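A morning at the Stiston open day

I'd been meaning to go to the Stiston open day for years and always found out about it the week after. This time my sister spotted the poster in the library and sent me a photo of it, so I had no excuse, and off I went in August with a flask, a cheese roll and completely the wrong shoes (more on those later).

If you don't know Stiston, it's the big brick works on the far side of the canal, the one with the green doors. It's been split up into units for a good while now and there are all sorts in there: a couple of joiners, a firm that does blinds, a toy maker, a lab or two upstairs, a place that re-canes chairs. Once a year they prop the doors open and let people like me wander about asking daft questions.

Getting in was easy. It's free, you write your name on a sheet at the gate and they give you a paper map, which I folded wrongly straight away and never got back to its original shape. Parking was 50p in the tin for the air ambulance, and the overflow field was open by the time I left, so I'd say get there before ten if you're driving. The number 14 bus stops right outside too and I wish I'd remembered that on the way!

I started with Konholm because they were nearest and because I could smell the sawdust from the gate. They make wooden things for nurseries and schools, mostly blocks and trays and those little peg boards. The unit is long and narrow with the saws at one end (switched off for the visit, which disappointed the boy in front of me very much) and the paint and dye benches at the other. A chap in an apron took us down the length of it and explained how the planks get planed and cut to size, then sanded, then have all their edges taken off so they're kind to small hands. He passed round one that had been sanded and one that hadn't. You wouldn't think there'd be such a difference, but I rubbed my thumb along the good one for ages and had to be reminded to hand it on.

The colouring was the bit I liked best. They do it in small lots and put the blocks out on wire shelves overnight, and the shelves have gone the most wonderful mixture of every colour they've ever used. I asked if they'd sell me a shelf. They would not.

They do have a seconds box, though, at the door, 80p a handful, and a handful means however many you can hold without dropping any. I have big hands. I came away with enough to build a very small castle, mostly yellow and one odd blue one with a knot in it like an eye.

Next was Akbari, the chair people. I'd only planned to stick my head in and I stayed nearly an hour. There were chairs hanging from the ceiling on hooks, chairs stacked in the window, chairs with no seats waiting along the wall with luggage labels tied to them. You could have a go at weaving a bit of cane on a practice frame and I was dreadful at it, my corner came out like a bird's nest, but the lady teaching was very kind and said the first one is always a bird's nest. I've got a bedroom chair at home with a hole you could put a melon through, so I took a leaflet. Prices seemed fair to me, and there's a waiting list into the new year.

Then tea. The tearoom is run from the old weighbridge office and is far too small for the number of people who want to be in it, so most of us sat on the wall outside. Lemon drizzle, very good, a bit heavy on the top. Coffee and walnut, gone by eleven. My cheese roll stayed in my bag and I'm not sorry.

After that I did the upstairs. The steps are iron with holes in them and this is where the shoes come in, as I'd worn my sandals with the little heel and had to go up on tiptoe like a burglar. Flat shoes, please, if you go!

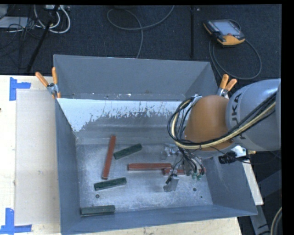 Asa

More blocks up there! I'd thought I was done with them for the day, and then there they were again, red ones and dark green ones lying about at angles in the bottom of a grey metal bin. The reds are a lovely brownish red, like old brick, and the greens are nearly bottle green, and I much prefer them to my yellows. They're plain oblongs, the sort I'd have used for doorsteps and garden walls when I was small. The bin itself has had a life, by the look of it, with sloping sides, grey splatters along the far one and a pale dustiness all over the floor with bits scattered in it. I have a coal scuttle at home in much the same state.

I'd happily have a set in just those two colours. I went back down to the seconds box afterwards to see if there was any red or green left and of course there wasn't, only yellow, so I bought another handful of yellow.

The rest of the upstairs was quieter. The blinds firm had a wall of fabric samples, 928 of them according to the card, and a competition to guess which was the oldest pattern. I went for a brown one with wheat on it. I was miles out, it was a stripe. There was a lovely view over the canal from the end window as well, and somebody had put two stools there, so I sat down and ate half the roll after all.

A few odds and ends if you're thinking of going next time. The lift was working but it's slow and only takes one pushchair. Toilets are by the gate and again on the first floor, and the first floor ones are nicer. Dogs are fine in the yard and the tearoom wall but can't go in the units. Take some change, as hardly any of the stalls had a card reader and the one at Konholm kept losing its signal. It all shuts at three, and they do mean three, they were sweeping round my feet.

I caught the tail end of the raffle on my way out and won a jar of piccalilli. The castle is on the kitchen windowsill, with the blue one at the top.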